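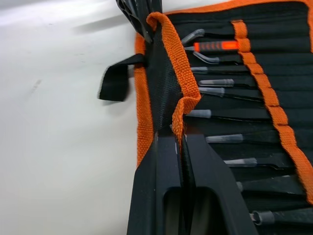
4.2 卷式工具包的结构与收纳状态

卷式工具包在精密手工具的收纳中使用已久,但在器物修复与小型机件维修的文献里,它通常只作为附带物品出现,很少有对其结构、磨损与放置次序的单独记录。本节讨论Sternance项目在Asthorpe工作间所用的黑色织物卷包,内容限于卷包本身、插袋内的工具以及展开和收卷的过程。工具的加工精度与材料成分已在4.1中说明,此处不再重复。卷包的基本构造为一整幅织物,四周以织带包边,内侧缝有成排的窄插袋,另有一条弹性带横跨插袋,用以压住工具。从图1可以看到,橙色弹性带上有间隔规则的缝线分段,工具尖端一致朝向卷包的同一侧;另一条较粗的橙色织带绕过卷包上部,其折叠端有少量散出的纤维。织带端头散丝在使用中的卷包上较为常见,本节后文将其列为单独的观察项目。

卷包与硬质工具盒的主要差别在于取用时的可见范围。工具盒一般按层放置,取下层工具时需要移动上层;卷包展开后,全部插袋处于同一平面,使用者可以在不移动其他工具的情况下辨认所需的一件。与之相应,卷包对台面面积的要求较高,展开后的宽度往往占去工作区的一半以上。Asthorpe工作间的台面为拼接布置,近侧用于操作,远侧放置其他物品,卷包在近侧展开,用毕收卷。工作间的使用守则要求台面上同一时间只展开一个卷包,以免工具在归位时混入另一套。

插袋的宽度是影响收纳状态的首要因素。袋宽过大,细柄工具会在袋内偏转,尖端相互靠近;袋宽过小,则工具插入时需要用力,操作者容易握持工具的前段,反而增加尖端受力的机会。我们在Crenshaw工作间使用的另一批卷包上曾遇到后一种情形。该批卷包的插袋原为扁柄锉刀而设,用来收纳镊子时,镊子的两片簧臂在袋口受压闭合,长期存放后开口宽度有所减小。此后该批卷包停止用于镊子,改放平头工具。

关于工具的朝向,工作间内部曾有两种做法。一种是尖端朝内,即尖端插入袋底,柄部露出;另一种是柄部朝内,尖端露在弹性带之外。前者对使用者较为安全,取用时手指先接触柄部,但尖端的形状被织物遮住,弯头与直头难以区分,常需抽出后再插回。后者便于辨认,却使尖端暴露在外,在卷包收卷时可能与相邻的织物面摩擦。Sternance项目最终采用柄部朝内的做法,同时规定带有护套的工具在收卷前必须套好护套,并以卷包一侧的翻盖覆盖尖端。

翻盖的作用在早期的记录中没有得到足够注意。翻盖是一片不设插袋的织物,展开时向外翻折,收卷前向内覆盖在工具尖端之上。若翻盖未覆盖到位,收卷后尖端会直接抵住外层织物,久之在织物上留下细小的穿孔。织物表面出现浅色的积尘与折痕,也多集中在翻盖及其折线附近,原因可能在于该处反复翻折而清洁时又容易遗漏。清洁卷包时,应将翻盖完全展平,以软刷沿织纹方向刷除浮尘,再处理插袋的袋口。

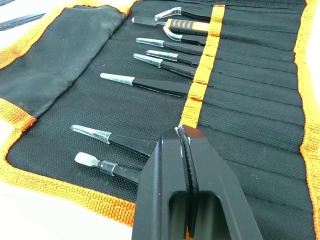
Asthorpe,3/27/18

以下为工作间收纳记录的整理说明。记录以卷包为单位,每次取用后由使用者填写一行,内容包括取出的工具、归位的位置、护套是否齐全以及卷包外观有无变化。整理时共得有效记录1124行。记录表不要求填写使用者的姓名,也不评定操作优劣,其目的仅在于了解卷包在日常工作中的状态。字迹无法辨认的行未予计入;同一次取用被重复填写的,保留信息较完整的一行。

图2所示卷包中收有八把黑色精密镊子与一件橙色柄的精密工具。橙色柄工具的柄部带有黑色斜向握纹,金属杆细长,前端为扁平的刃口,在以黑色为主的一组工具中极易辨认。镊子中有弯头、直头与扁平头几类,可见的尖端大多套有透明塑料护套。就辨认而言,黑色镊子置于黑色织物之上,轮廓对比较弱,使用者主要依靠尖端的弯直以及护套的反光来区分。记录中“取出后放回、另取一件”的情况,多数发生在相邻的直头镊子之间,弯头镊子与直头镊子之间的误取则较少。

针对相邻直头镊子的误取,项目曾试行在袋口缝线处加设浅色标记。标记采用与包边相近的橙色细线,在袋口绣一短横,短横的位置对应工具的型号。试行期间误取有所减少,但细线在反复插取中容易被镊子的边缘勾起,部分标记在使用不久后即告松脱。后改为在卷包外侧附一张插袋次序表,表上按从上至下的次序列出工具名称,使用者收卷前对照一次。次序表的做法比绣线简单,也不改变卷包结构,因此保留至今。次序表遇到工具更换时须同步修改,旧表应取下销毁,不宜在原表上涂改。

透明护套的保存状况需要单独说明。护套为锥形,套入时应沿工具轴线缓慢推入,至手感略有阻力为止。弯头镊子的护套因尖端弯折而受力不均,套入方向不正时,护套会向一侧翘起,在收卷时被织物带落。护套脱落后体积小、颜色透明,在浅色台面上不易发现。工作间为此在每个卷包中备有一个小袋,专放备用护套,并规定护套缺失时应先补齐再收卷。补配的护套应与原件内径相符,内径偏大者即使外观相近,也不应使用。

弹性带的张力变化是另一项长期观察内容。弹性带横压在插袋与工具之上,每取用一次即被撑起一次,其回弹能力随使用而减弱。张力不足时,细杆工具首先出现滑移,表现为工具柄部逐渐退出袋底,尖端向翻盖折线靠近。张力过大同样不利,使用者为抽出工具需以另一只手抬起弹性带,动作增多,相邻工具也容易被一并带出。我们没有对张力作仪器测量,采用的是较为简便的判断方法:将卷包展平后抬起一侧,使工具尖端朝下并略作停留,观察工具有无移动。该方法受织物表面摩擦的影响,不能用于不同材质卷包之间的比较,只适合对同一卷包作前后对照。

弹性带上的分段缝线对张力分布有明显影响。缝线将弹性带固定在插袋之间的隔缝处,每一分段只负责压住一件工具,某一段松弛时不会牵动其他各段。没有分段缝线的卷包则由整条弹性带共同受力,较粗的工具会将弹性带整体撑高,使相邻的细杆工具失去压力。Crenshaw工作间的早期卷包即属此类,后来以手工补缝的方式加设分段,补缝所用的线应略带弹性,普通棉线在弹性带拉伸时容易绷断。补缝的位置须对准原有隔缝,若落在插袋中部,袋身将无法完全打开。

包边织带的磨损集中在两个部位,一为卷包的外角,二为捆扎带的端头。外角在收卷时承受织物的折叠厚度,又常与台面接触,包边容易起毛。捆扎带端头的散丝则与剪裁后的处理方式有关。织带端头如经热封或折边车缝,散丝发展较慢;如仅作剪切,经过多次穿拉后纤维会逐根脱出。Surneck工作间的处理办法是将散丝修齐,端头向内折回,以密针缝合两道。修齐时不得牵拉散丝,牵拉会使织带内部的纬线一并松动,修剪的范围反而扩大。

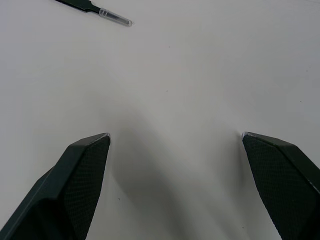

阅读时间:16分钟

工具离开卷包后的放置,是收纳过程中较少受到规范的一个环节。使用者取出一件工具,在操作间隙将其置于台面,随后又取出另一件,台面上的工具逐渐增多,而卷包中留下的空袋也随之增多。图3中的白色台面上平放着一件细长的黑色工具,台面与工具的明暗差别较大,工具的位置一望可知。这与同类工具置于黑色织物之上的情形形成对照,也说明浅色台面适合作为临时放置区。临时放置区应选在操作者视线之内,但不应紧邻台面边缘;细长工具截面较小,受碰后容易滚动或旋转,尖端的朝向随之改变。

对于临时放置,项目守则的规定较为简略:工具平放,尖端背向操作者,暂不使用超过一个工序的应归回插袋。条文中“一个工序”的含义在执行中曾引起不同理解。修复工作的工序长短不一,有的数分钟即可完成,有的须等待胶料固化,期间工具长时间留在台面。整理记录时,我们将等待固化的时段视为工序的结束,要求使用者在等待开始前完成归位。守则自当年9月起按此解释执行,执行后,收卷时发现缺件的记录有所减少,缺件多为护套,工具本身缺失的情况较少。

归位的次序与取用的次序不必相同。较为稳妥的做法是从卷包的一端开始,依次填满空袋,最后检查弹性带是否压在每一件工具的中段。若按取用的反序归位,使用者容易依赖记忆,遇到中途被打断的情况便可能错放。归位时应先抬起弹性带,再将柄部送入袋口,不宜隔着弹性带强行推入。弯头镊子归位后还应检查弯头的朝向,弯头应平贴织物,避免弯尖翘起顶住翻盖。若弯头带有护套,则以护套侧面贴住织物为准。

收卷的松紧同样影响工具的状态。收卷过紧,工具之间隔着织物相互挤压,镊子的簧臂受到侧向力;收卷过松,卷包在移动中变形,工具沿袋身方向滑动。操作者一般自插袋密集的一端起卷,以第一件工具的柄部为轴,使织物与工具保持平行,每卷过一件工具略作按压,再继续向前。起卷的第一圈最为重要,若第一圈偏斜,后续各圈会逐渐错开,包边在一端露出,另一端陷入卷内。发现偏斜时应全部展开重卷,不应在中途拉扯包边加以矫正。
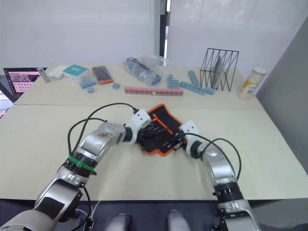
捆扎带的绕法应与卷包的长度相适应。短卷包绕一周即可固定,长卷包宜绕两周,两周之间留出间隔,使压力不致集中在工具中段。捆扎带穿过扣环或带袢后,端头应平整收入,不留扭转。带身扭转会使受力集中于织带的一侧边缘,该侧边缘起毛的速度明显快于另一侧。检查捆扎带时,可将其完全拉直平放,对照两侧边缘的起毛程度,即可大致判断日常使用中是否存在习惯性的扭转。

卷包展开时的操作要求与收卷相对应。展开前先清理台面,去除碎屑与残留胶料,再将卷包置于台面中部,解开捆扎带,沿卷绕的反方向逐圈放平。半展开的卷包织物层叠,插袋部分受折,此时伸手取用工具最容易触及未被覆盖的尖端。守则因此规定,卷包未完全展平之前不得取用。新展开的卷包常因长期卷存而向内回弹,可用手掌自中部向两侧抚平,或在外缘压放平整的重物,但重物不得压在插袋上。

关于存放,Asthorpe与Surneck两处的条件有所不同。Asthorpe工作间将卷包收卷后平放于抽屉,每一抽屉只放一层;Surneck工作间因空间有限,采用竖立存放,卷包直立于隔格之中。竖立存放便于抽取,外侧的标签也易于辨识,但工具在自身重量作用下逐渐向袋底或袋口移动,移动方向取决于卷包直立时哪一端朝下。若采用竖立存放,应使工具柄部朝下,尖端朝上,并在隔格外标明方向。平放存放没有方向问题,需要注意的是不得叠压,底层卷包受压后,插袋的缝线会在工具边缘处受到持续的剪切。

为比较两种存放方式,项目在两处各选取同一型号的卷包,连续存放大约90天,期间不取用,存放结束后展开检查。平放的卷包中工具位置未见明显改变,弹性带各段压点与存放前一致。竖立的卷包中,细杆工具有向下滑移的迹象,位于卷心的工具滑移较小,外圈较大,可能与外圈织物包裹较松有关。由于两处的温湿度没有统一控制,上述结果只作为存放建议的参考,不用于推断织物或弹性带的材料性能。比较所用的卷包在检查后已恢复日常使用。

卷包的清洁周期依使用强度而定。日常清洁以干刷为主,插袋内部可用细毛刷自袋底向袋口方向清理,防止碎屑在袋底压实。金属碎屑应以粘性材料吸附,不宜用刷子扫动,以免嵌入织纹。需要湿洗时,应先取出全部工具与护套,以中性洗涤液局部擦拭,弹性带部分不得浸泡。擦拭后的卷包平铺晾干,不得以收卷状态晾放;插袋内层干燥较慢,应以吸水纸条插入袋中检查,纸条取出后无潮痕方可放回工具。织物未干即放入工具,金属表面可能出现锈点,锈点又会沾染浅色缝线。

修补与报废的界限由各工作间自行掌握,但应遵循共同的判断项目。包边起毛、捆扎带散丝及个别缝线松脱属于可修补范围,修补后须在记录表中注明部位。插袋底部穿透、弹性带多段失去回弹或翻盖撕裂的卷包,不再用于收纳带尖工具,可改放软尺、毛刷一类物品。记录中有5个卷包在观察期内改作此种用途,其主要损伤均出现在袋底。袋底穿透的卷包外观往往仍较完整,仅从外侧检查难以发现,检查时应逐袋插入一根圆头细棒,以手感判断底部是否封闭。

插袋数量与工具数量之间是否应留有余量,各工作间意见不一。主张留有余量的一方认为,空袋便于日后增补,也可作为临时归位之用;主张一袋一件的一方则指出,空袋使缺件难以察觉,收卷前的检查因此失去直接依据。Sternance项目允许保留空袋,但空袋须集中在卷包的一端,并在次序表上注明“空”。夹在工具之间的空袋容易被误认为缺件,也会使该处弹性带的两侧受力不等。增补工具时,应优先使用紧邻同类工具的空袋,必要时整体后移,次序表随之重写,由完成后移的使用者当场核对。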